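Walk-Through Safety Checklist, Shared House
Entry Hall and Footwear
Checked by: Daranee Sriwong
Date: Dec 30, 2021
Copy to: Vasilis Vlachou, Bronisława Zalewska

Marks used: OK, FIX, WATCH. Comments are mine and are not open to a vote.

1. Front door opens fully. OK
Comment: First time this year. The umbrella stand has moved to the porch, where it can be in the way of the mail carrier.

2. Door mat lies flat. FIX
Comment: One corner curls up. Vasilis has been standing on it whenever he passes, with the patience of a man who does not own tape.

3. Hall light works from both switches. OK
Comment: The upstairs switch needs a firm push. So do most of the residents.

4. Walking path clear of shoes. WATCH
Comment: Clear on the day. In May I found 19 single shoes between the door and the stairs, so I am not ready to hand out a medal.

5. Shoe rack steady, no sharp edges or loose screws. OK
Comment: I leaned on it, then leaned on it properly. No wobble. Please don't read this as permission to sit on it while doing up your boots. Bronisława, I have said this to your face and now I am saying it in writing.

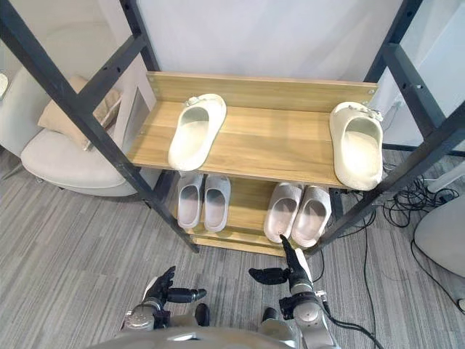 Slippers go on the lower shelf, in pairs, toes out, and well back from the front edge. A slipper that creeps forward ends up on the floor, and a slipper on the floor finds the one person carrying soup. The upper shelf is for slides and sandals. A pair is two shoes next to each other — two shoes at a polite distance are merely acquainted.

6. Slipper soles have some grip left. WATCH
Comment: Everyone to check their own. If you can skate to the kitchen, buy new ones.

7. Nothing wet put away on bare wood. OK
Comment: Boots drip on the tray. The tray was emptied this week, by me, as is traditional.

8. Heater clear on all sides. FIX
Comment: Gloves drying on top again. Move them to the line in the laundry room.

9. Smoke alarm tested. OK
Comment: Very loud. Anwara slept through it — please knock on her door in a real fire.

To do before the next check: mat tape (Vasilis), gloves (owner to confess), spare bulb for the hall (me).

Next check in 3 months.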